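3.2 The rack and what hangs on it

I should own up to a bias: I like hanging racks. I grew up with a drawer that jammed every time somebody shoved the ladle in sideways, so when Meifang Tan and I were planning the storage part of the Denine study, I argued hard for something you could walk all the way around. Hywel Probert wanted a wall rail. We tried his rail for most of February, and people kept reaching across each other to get at the far end -- so the round rack won.

It's a simple thing, a white pole on a round base with hooks going out in every direction at the top. What makes it interesting is the utensils.
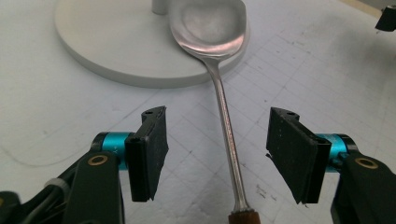

Handles matter more than we expected! In our first survey, 66 people told us how they put cooking tools away at home, and 11 of them brought up the hanging hole before we'd even asked. A serving spoon carries a lot of its weight in the bowl, so it likes to swing when you let go of it, and a swinging spoon knocks into its neighbors. Spatulas are calmer, but the blade is wide and flat and it wants to turn sideways into the next hook's space (Hywel calls this "elbowing", and the name stuck).

We put grid paper under the rack so we could talk about where the base was without arguing over it. Each round began with the hooks bare, and the utensils went up one at a time, in whatever order the person liked. We didn't tell anybody which hook to use. Most of our pilot group filled the near side first and only then thought about the back -- I do exactly the same thing at home.
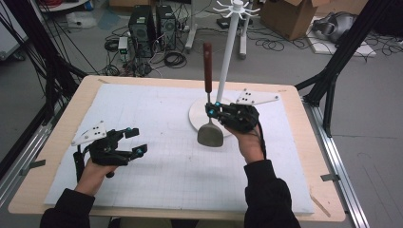
Figure 4. Spatula held upright in front of the utensil rack, handle at the top, with all hooks empty.

Meifang's notes on hook choice are in the next section, along with the rail layouts we gave up on.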